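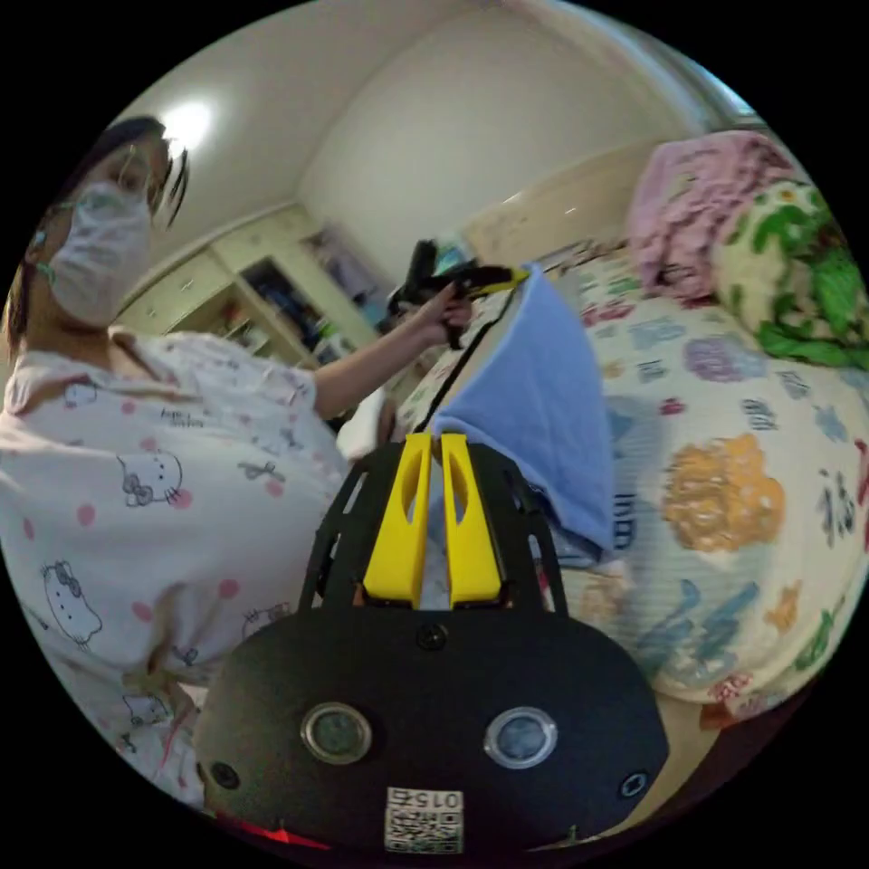
## 4.3 Vergleich zweier Greifer im Handbetrieb

Dieser Abschnitt beschreibt die Einrichtung der handgeführten Greifer Rutero und Skavex für vergleichende Griffversuche an Textilien. Die Versuche sind von zwei Personen durchzuführen.

1. Beide Greifer einschalten und 300 Sekunden im Leerlauf belassen.
2. Finger vollständig öffnen und auf festen Sitz prüfen.
3. Gerätenummer vom Etikett in das Prüfblatt übertragen.
4. Kameralinse mit einem trockenen, fusselfreien Tuch reinigen.
5. Aufzeichnung an beiden Geräten starten, anschließend den ersten Griff ausführen.
6. Prüfstück anheben, 2 Sekunden halten und ablegen.
7. Geräte tauschen und Schritt 6 mit demselben Prüfstück wiederholen.

**Hinweis:** Je Gerät sind 600 Griffe vorgesehen. Abgebrochene Griffe werden im Prüfblatt vermerkt – sie dürfen nicht gelöscht werden.

**Vorsicht:** Quetschgefahr zwischen den Fingern. Handschlaufen und lose Bänder vom Greifbereich fernhalten.

Abweichungen vom Ablauf bedürfen der Zustimmung von Sumathi Iyer. Die Prüfblätter sind bei Nektarios Drakos einzureichen.

Stand: 20.09.2023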